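## Section 4: First cook and the timer

Okay, you've got the feet on and the cord plugged in, so now we can make something. I wrote this part after my neighbor Simone Nogueira called me twice in one evening about the Flamine timer, and I've kept her questions in mind.

1. Wash the inner bowl and the lid with dish soap. Dry the outside of the bowl well before it goes back in.
2. Fill the bowl to the lower line with plain water, put the lid on, and press **Start**. Let it boil for five minutes, then pour the water out. (You may get a warm plastic smell the first time. Mine had it!)
3. Pick a program with the left button. Each press moves you one along, and you can't go backward, so if you miss Soup you have to go all the way around again.
4. Hold the clock button until the numbers blink, then set your delay. It goes up in ten-minute jumps.
5. Press **Start** again. If the numbers are still blinking, the delay isn't set — this is the one that got Simone.

**Note:** The timer forgets everything if the power drops, even for a second. Ha-rang Won lost a whole pot of December bean soup that way and now keeps hers off the power strip.

**Caution:** Don't use the delay for milk, meat, or eggs. They shouldn't sit out for hours waiting to cook.

**Caution:** Steam comes up fast when you lift the lid. Tilt it away from you and keep your sleeves back.

Leave some open counter near the pot so you have a spot for the hot lid.

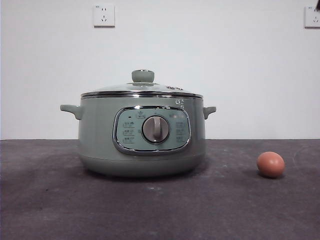
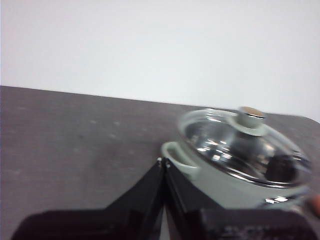 6. When it beeps, press **Cancel**, or it goes over to Keep Warm and stays there all night.
7. Unplug it and let it cool before you wash anything. Never put the base in water.

If you see E2 on the display, take the bowl out, wipe the heating plate with a dry cloth, and set the bowl back down flat. E5 means it boiled dry. Unplug it, wait half an hour, and start over with more water. I'll get to descaling in Section 5.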